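Notes from the Pinch: the fault that wasn't in the software

Anyone who walked past the handling bench in the first half of May will have noticed the hush. For four days the hand-held grippers did no useful work at all, and the people who normally use them stood around being very polite to one another. Several of you have asked what was going on, and one of you has asked whether it was sabotage. It was a pad.

Some background for the Sanico side of the building. The hand-held grippers are how we record a person doing a job so that the arm can be taught the same job later. Two fingers, a pad on each, a camera looking down between them. You squeeze, the fingers close, and the jaw width gets logged along with the video. The arm copies what you did, including the parts you'd prefer it hadn't.
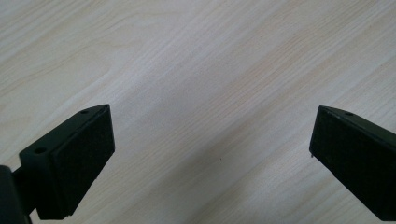

The trouble began when the arm, running on the newest set of recordings, started dropping things. It would reach for a Fendico sample carton, close on it in a confident sort of way, lift, and let go at chest height. Muthu Nair, who was standing nearest, now has strong opinions about where people should stand. The second time, it held on to the carton and squashed it, so at least we were getting variety.

The first theory was software, as the first theory always is. Ackroyd's people rolled back the controller and got the same drop. They rolled it forward again and got the same drop with a newer version number on it. A meeting was held. Somebody blamed the overhead lights, and the lights were duly measured and found to be lights.

What we should have looked at was the jaw reading. When the fingers are fully apart, the log ought to show the same width every time, and it didn't. It crept. Over a run of 1,000 recordings the "open" value had wandered by 2 millimeters, in small enough steps that no single day looked wrong. The arm took the logged widths at their word and stopped closing that much too early. On a hard carton you'd never know. On a soft one with a slick coating, you find out with your foot.

The squashed carton had us looking in the other direction for a while, and we lost most of a day to it. It belonged to a separate batch that had been zeroed with a scrap of packing film still between the pads. I am told the person responsible has been forgiven. I am that person, and I haven't seen it in writing.

As for the creep itself, Muthu got there by doing something very dull. He put a gripper over the bench, opened it all the way, wrote down the reading, closed it, opened it, and wrote down the reading again, for an entire afternoon. With nothing in the jaws there was nothing else to blame. When he took the pad off one of the fingers, the adhesive behind it had softened and the pad had been riding slowly forward under load. The replacement pads from Viten went on the next morning, after the old glue had been scraped off with a tool that was not designed for it. 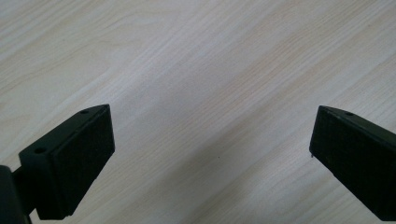
Manipulation and Handling Group – Bench Bulletin, 22 May 2023

So, what changes. Every session now starts with an open-jaw check on a bare tabletop: fingers fully apart, read the width, close, open, read it again. If the two readings disagree, the gripper goes on the red shelf with a tag. Please write more on the tag than "weird." We have a drawer of tags that say "weird" and they have not been as helpful as their authors hoped.

Pads get pressed sideways with a thumb before use. If one moves, stop. Do not glue it back down yourself, however good you are with glue.

The affected recordings have been pulled from the training set. We considered correcting the widths after the fact, but the creep wasn't even enough for that, and the arm has had enough bad advice from us for one spring. Re-recording starts this week, and sign-up is on the sheet by the bench. There are plenty of slots left – suspiciously many, given how many people told me in the corridor that they'd love to help.

On the safety side, the line on the floor around the arm has been moved out and is now to be treated as a line. No one was hurt, but a carton coming down from that height is a fair hint about what a heavier part would do. Lifting tests on soft packaging stay below bench height until the new data is in, and the person holding the stop button holds only the stop button. Coffee counts as a second item.

If you have a log from April onward that shows the open reading drifting, send it to Muthu with the gripper number. He would also like his good scraper back.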